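About Us

Hi, and thanks for clicking over to this page! I always read the about page before I hand anybody my money or my kitchen, so I'm going to assume you're the same kind of person and give you the long version.

I run Moffat Pantry & Home. It's a small home organizing business, and pantries and kitchens are most of what I do. I'll take on a linen closet or a mudroom if you ask nicely (I've done plenty of both), but food is where I'm happiest. Put me in front of a cabinet with three open bags of brown sugar in it and I'm having a good day.

How I got into this

I started out in grocery. I stocked shelves at night for a store in Clostov when I was in college, then stayed on a lot longer than I'd planned, and ended up running the dry goods side of the place. You learn a lot about food storage that way. You learn which bags split, which boxes crush, and how fast a neat shelf falls apart when tired people are grabbing things off it at six in the evening. Homes are the same, only with less overhead lighting.

After that I had two kids and a very small kitchen, and I got kind of obsessed. My sister came over one weekend, opened my pantry to get some crackers, and stood there for a while. Then she asked if I'd do hers. Then her neighbor wanted one. I did 16 kitchens that first year, nearly all of them for people who knew somebody who knew my sister, and I was charging mostly in takeout. In June of the following year I registered the business, printed some cards with the phone number wrong, printed them again, and that was that.

Moffat, by the way, is the name of the street we lived on. People call me Mrs. Moffat all the time and I've stopped correcting them.

What I do

A regular pantry visit is one day. I come in the morning, we drink a coffee, and you tell me what drives you nuts. Then everything comes out. All of it, every can, every packet of taco seasoning, the birthday candles, the mystery jar. It goes on the table or the counter, wherever you've got space, and we sort it together. I don't throw away anything without asking you. I might raise my eyebrows at a spice tin older than your teenager, but the decision's yours!

Once we know what you have, I group it by how you eat. This is the part I get talky about. Lots of pantries are set up by package type, with cans here and boxes there, and it looks great for a week. But if you make sandwiches every morning, then the bread and the chips and the snack packs should live together, and you should be able to pull the whole lot out with one hand. So I build what I call stations: a lunch station, a breakfast one, a baking one, a pasta night one if you're a pasta night family (we are, twice a week, no shame).

The bins go in last. I use open plastic ones with a handle hole cut in the front, and I stick a label on each. I know the clear ones are popular and I'm happy to use them if you love them. My own preference is for a bin with some color to it, because then your family can say "it's in the blue one" and the person looking will find it.

I like handle holes a lot more than lids, too. Lids get left off, and then you've got a bin and a lid to store. With a hole in the front wall you just hook your fingers in and slide it toward you, even when it's up on a high shelf.

And bread! Bread gets its own little section in my heart. It's big and light and squashy, and it gets shoved on top of everything else. When I'm sorting a table, I keep the bread out in front of the bins until the end, so no one sets a can on it. Buns and rolls are even worse. Once the heavy things have homes, the bread goes on top or up front, somewhere you can grab it without moving anything.
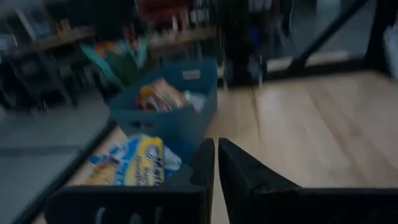 What it costs and what's included

A one-day pantry visit has a flat price, and I'll tell you what it is on the phone before you book. I don't do hourly. I've hired people by the hour and spent the whole time watching the clock, and I wouldn't wish that on a person who's already stressed out about their cereal.

The price covers the day itself, the labels, and a follow-up call. Bins are extra, and I buy them at Trerker and charge you exactly what's on the receipt. If you already own bins or baskets, I'd much rather use those first. Folks tend to have more than they think. They're under beds and in the garage with Halloween stuff in them.

There's a deposit of $50 to hold your date, and it comes off your bill at the end. If your kid gets sick or your week blows up, call me and we'll move it. I don't keep deposits from people with sick kids.

The Tekis course

Besides the home visits, I teach an evening class at the Tekis community center, which has a lovely big kitchen with good light and far too many drawers. We meet once a week and work through a different part of the house each time, though I'll admit the food nights run long. You bring a box of stuff from one shelf at home, whatever's on it, and you sort it right there on the table with everybody else. It's a lot more fun than it sounds. People trade things. I came home once with a bag of very good dried beans and no memory of what I'd given up for it.

I cap the class at 17 people so there's room for all the boxes. You don't have to be a mess to come, and you don't have to be neat either. I've had retired folks who were moving to a smaller place, a couple of new roommates who couldn't agree on a snack shelf, and one dad who wanted to surprise his wife by finally dealing with the cabinet over the fridge.

A few things people ask me

Do I need to clean up before you come? Please don't! I need to see where things land when you're not thinking about it. If the chips always end up on the microwave, that tells me where the chips want to be.

Will my kids mess it up? Probably a bit, yeah. Mine do. But a bin is pretty forgiving. If the granola bars get tossed in sideways, they're still in the granola bar bin, and that's a win in my book. I put kid things low and keep the labels short, and for little ones who can't read yet I'll draw a picture. My pretzel drawing is excellent. My apple looks like a tomato.

Do you decant? (That's pouring things into matching jars, if you haven't spent as much time on this as I have.) Only flour, sugar, rice and oats, and only if you want to. Everything else can stay in its own package. The cooking directions are on there, and so is the date, and the kids can spot the box they like from across the room.

Do you judge? I have a drawer at home with nothing in it but soy sauce packets and dead batteries. You're safe.

What about the fridge? Sure, as an add-on, and I'll bring my own cooler bags. I don't do chest freezers anymore. My back has opinions.

Where I work

I cover Clostov and Tekis, and the towns in between if you're okay with me showing up a little later in the morning. I'm by myself most days. For big kitchens and for moves, my sister comes along, and she's faster than me and much bossier about expired salad dressing.

Getting in touch

The phone is best, and afternoons are better than mornings since I'm usually up to my elbows in somebody's canned goods until lunch. You can also use the form on the contact page. Tell me what kind of space you've got, who lives there, and the one thing in it that annoys you the most. You can send a photo if you feel like it, with the doors open and everything just how it is.

The next round of the Tekis class starts September 2, 2026, and sign-ups are at the community center's front desk. Bring a box, and bring a snack for the table!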